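Frequently asked questions about the Flemura Book Circle

Do I have to have finished the book before I come?

It helps, of course, but please don't stay at home because you are three chapters short. We do talk about endings, and we can't very well hold our tongues for a whole evening, so the only thing you risk is a spoiled surprise. Plenty of our members have come along with a bookmark stuck somewhere near the middle and had a lovely time all the same.

What sort of books do you read?

Novels, nearly always, and more old than new. We had a long run of family sagas last winter, then a sea story, and in October we begin Yilma, which is set in a hill town over the course of one wet spring. We try to keep to books under 400 pages, though we have broken that rule twice and will no doubt break it again if somebody pleads nicely enough.

Who chooses?

Everyone gets a turn, in the order they joined. When your turn comes round you bring 2 titles, say a few words for each, and the rest of us vote by a show of hands. If you would rather not choose, just pass it along to the next person.

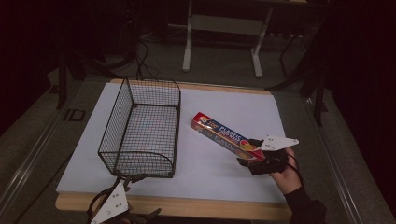 Chaltu Abdella wrote to us after her first meeting to say that she had dreaded the vote more than anything, having picked a ghost story she was sure we would all turn our noses up at, and that she went home quite giddy when it won. She did ask whether the losing title could be kept for another time, and yes, it can - we put them all on a reserve list, and you may bring yours back whenever your turn comes up again.

Do I need to buy a copy?

Not at all. The library at Skestard sets aside a few copies for us each month, and members lend theirs on once they have finished. Any edition will do, large print and audio included. Do jot down the chapter as well as the page if there is a passage you want to read out, or we shall all be leafing about for ages trying to find you.

I'm rather shy. Will I be made to speak?

No, you won't. Mesfin Moges leads most of our evenings and he likes to go round the room once at the start, but you can simply say "pass" and he will move on. Some people listen for months before they say a word, and we are just as glad to have them.

How do I join?

Come along at 7 in the evening, or send a note to Kalkidan Woldegiorgis through the contact page and she will add you to the list - do mention if you need a borrowed copy.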